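Nidia Ríos on ferments, feuds and running a tiny food magazine
Posted Mar 27, 2018 in Conversations

I'd been meaning to get Nidia Ríos on the phone for ages. She puts out Kokorari, a little print magazine about home cooking that comes through my mail slot four times a year and never looks the same twice, and I had a whole page of questions ready. I got through maybe half of them (my fault, I kept asking about pickles).

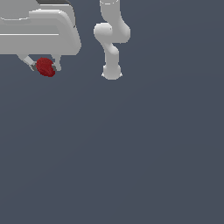
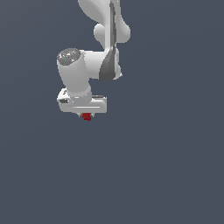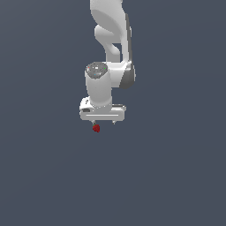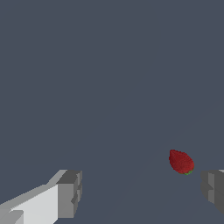

She started the magazine at her kitchen table with a borrowed printer and a stack of recipes from her aunts. The first issue ran to 60 copies. "I thought that was wildly ambitious," she told me. "I gave them to people at the bus stop. One man gave his back!"

Did he say why?

"He said it had too much vinegar in it. Which, fair. It was the pickle issue."

I asked how she decides what goes in, and she laughed for quite a while before answering. Recipes come by mail, mostly, a lot of them handwritten, and she cooks every one before it gets printed. If it doesn't work she calls the person up. "Someone will write 'bake until done' and I have to know, okay, what does done look like at your house? Because at my house it was smoke." For the winter issue she made the same rye loaf 10 times, and by the end her neighbors had stopped answering the door.

Then there's the business with Birthe Lykkegaard, who writes the baking column and has fought with Nidia in print, cheerfully, over butter. It started with a footnote. Birthe wanted salted, Nidia changed it to unsalted without asking, and the next column opened with a full paragraph on editors who meddle. Readers loved it. They got 69 letters, more than for anything else they've run, and nearly all of them took Birthe's side.

"I still use unsalted," Nidia said. "She knows. We had lunch in February and she brought her own butter in her purse."

I wanted to know about money too, because I always do. It isn't great! Printing eats most of it. A shop called Mutico carries the magazine by the register and that keeps things going between subscription renewals, and she teaches a knife class on the side. She used to run ads but got tired of chasing people for payment. "I spent a whole spring writing to a man about 30 dollars. I could have been making jam."

We got off on jam for a bit there. She cooks hers in small batches, with less sugar than her mother would approve of, and she keeps the jars in the fridge and eats them fast. She doesn't like pectin. She doesn't like fancy labels either, and she told me a long story about a label that I've promised to leave out.

What she really wanted to talk about was the next issue, which is all soup. She's been testing a cold cucumber one and a bean one that takes two days, and there's a fish soup from Birthe that she says is the best thing in it, "and please don't print that." (Sorry, Nidia.) She's still short one recipe and would like something with barley. If you've got a good one, write it down, put real times and amounts in it, and mail it to her before the end of next month.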